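**Grout haze on honed limestone, what grit to start at?**

**rgilmartin**
Finished 300 square feet of honed limestone in a laundry room on Wednesday and the haze won't wipe off. Grout is Petridis, sanded. Tried warm water and a white pad. Do I go to a resin pad or a cleaner first?

**clanudwood_tile**
Cleaner first, pH neutral. Let it sit 15 minutes and scrub with a nylon brush. No vinegar – it etches limestone.

**ebbe_k**
I'd skip the cleaner. Henduron 400 grit on a variable speed polisher, lowest setting, plenty of water. You're going to touch up the hone anyway.

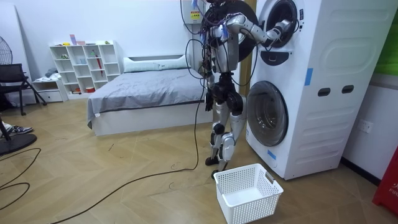
Keep the pad flat and moving. Rinse and vacuum up the slurry before it dries or you'll have a second haze to deal with.

**clanudwood_tile**
Putting a 400 on a finished floor because of some grout film is asking for swirl marks. And he'd have to do every tile or they won't match.

**ebbe_k**
Never had swirls at low speed. Worn pads cause that.

**rgilmartin**
She, but thanks. Was the floor supposed to be sealed before grouting? Mine wasn't.

**clanudwood_tile**
Sorry. Yes, I seal limestone first, then grout. I use Clarnow, one coat.

**rgilmartin**
Did 5 tiles with the cleaner. Four came clean, one still has a film near the joint. Going to do a second pass on that one before I get the polisher out.

– Róisín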